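Hand Stamping at the Corner Table

Friday, July 11, 2025
Posted by Dace Bite

The craft pages of this journal have been quiet since May, when the move to Pesbridge was completed. It is a pleasure to resume them with a modest subject: the testing of rubber stamps on plain white paper.

The stamps under review are small, with a rounded knob for the fingers and a wider base. Smiley faces in purple ink were chosen for the trial. The paper was laid on the dark brown table in the corner, where most projects in this household are now carried out.
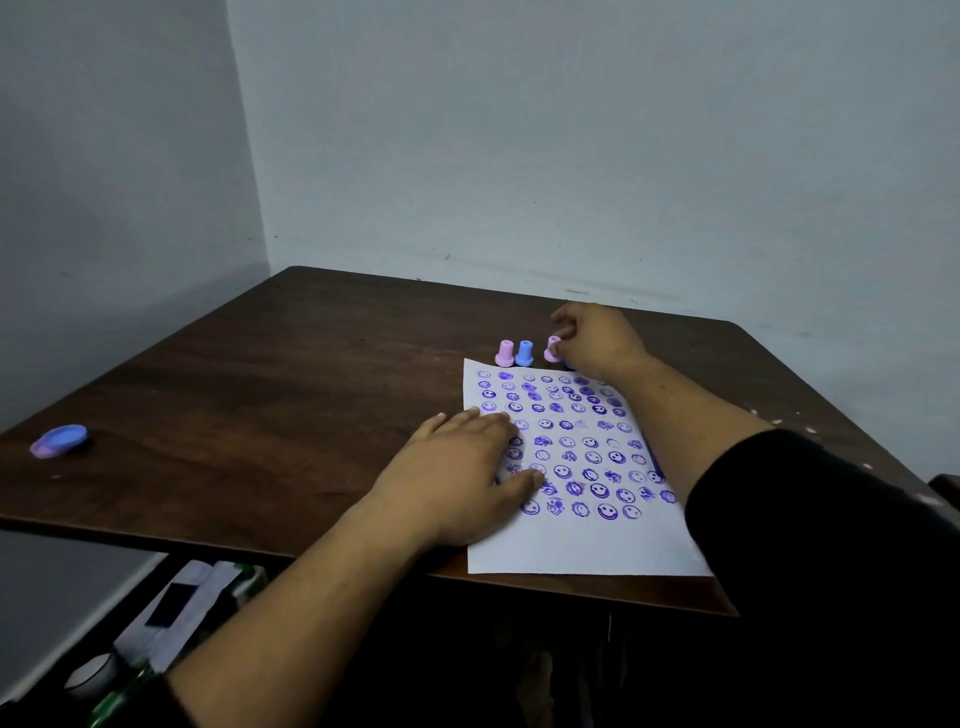 Readers who intend to make their own wrapping paper or party invitations are advised to fill one practice sheet first. Pressure is the chief difficulty. A heavy hand floods the eyes and mouth of the face, and a light one leaves a pale ring. The free hand should be kept flat on the sheet throughout. Rows may be ruled in pencil beforehand, although I prefer to judge them by eye and accept a certain drift.

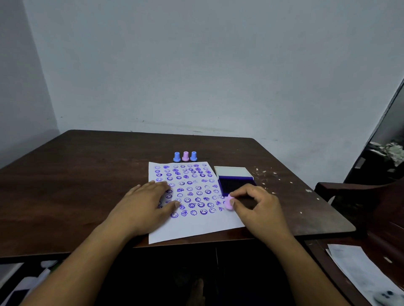 Purple smiley faces on white paper, with the ink pad open at the right.

Practice sheets are retained in the Etedari folder, together with notes on ink and paper. The folder now holds 65 of them, and I consult it more often than the printed guides. Stamps should be wiped with a damp cloth before they are put away. The next entry will concern envelopes, for which I have set aside a packet of heavier Paju paper.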